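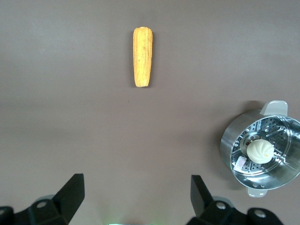 **Which matches are in the Zurkalside set?**

League and cup games from the regional amateur football divisions, first teams only, for 16 clubs. Friendlies and youth games are left out.

# Zurkalside Match Records

Hello, and welcome! I started keeping these records when I was still following Mamatitz up and down the valley every Monday night (they played Mondays in those days, under some truly awful floodlights), and over the years the notebooks turned into spreadsheets and the spreadsheets turned into this. There are 400 matches in the current release.

## What you get

- `matches.csv` – one row per game, with home side, away side, score and ground
- `lineups.csv` – starting players and substitutes, with shirt numbers where I have them
- `transfers.csv` – moves between clubs, including loans

Minutes for goals come from the referee's sheet. If the sheet and the local paper disagree, I go with the sheet and put the paper's version in the `notes` column, so you can argue with me later.

## Known gaps

Vanhove folded and came back under the same name, and I treat them as one club, which not everybody likes. Fullarari are missing lineups for 5 away games. Kazimiera Czerwiński has promised to look through her old programs for them, and I'll add whatever she finds.

Loan dates in January are a bit shaky, as clubs often sent the paperwork in late. Please don't build anything too clever on top of those!

## Using it

Take it, share it, make charts for your club newsletter. A mention of the project is plenty. If you find a mistake, open an issue with the match number and tell me where you saw the right answer. A scan of a program is wonderful, but a good memory is a fine place to start too.

Maintained by Remigiusz Stępień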